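Support > Coverage > Rural service FAQ

Search the help pages Go

Flenside Radio Link: common questions

What is the service?
Flenside carries short text messages and meter readings over low-band radio. It has run in the Flaltcombe valley since 2010. It does not carry voice or web traffic.

What is the range of a base unit?
Nearly 300 square miles from the Rivadeneira mast, less where hills block the path. Handsets show signal strength on a scale of 0 to 71. Below 2, messages are held and sent later.

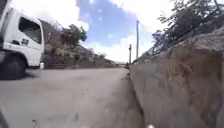

Does a handset work inside a vehicle?
Yes, with some loss. Metal blocks the signal and glass mostly lets it through, so placement matters. In a boxy cab like the white truck's, the large side window is the best spot - clip the handset near the glass and keep it off the floor. Drivers who need a steady link should fit the roof antenna. The Gokberg adapter fits both current handset models.

How long are held messages kept?
Until the handset reconnects or the sender cancels. Readings from fixed meters are overwritten by the next reading.

Can I use my old handset?
Units with a gray battery door need new firmware. Connect the cable, hold the power key and wait for the second tone. Do not unplug during the update.

Comments

tallgrass: The firmware page still links to the old cable. Mine has the round plug.

mk_valley: Roof antenna fixed my dropouts past the quarry. Signal went from 4 to 30.

pumphouse: Is there a way to mute the tone at night?

tallgrass: Menu, Alerts, Quiet hours - you have to set it again after every update.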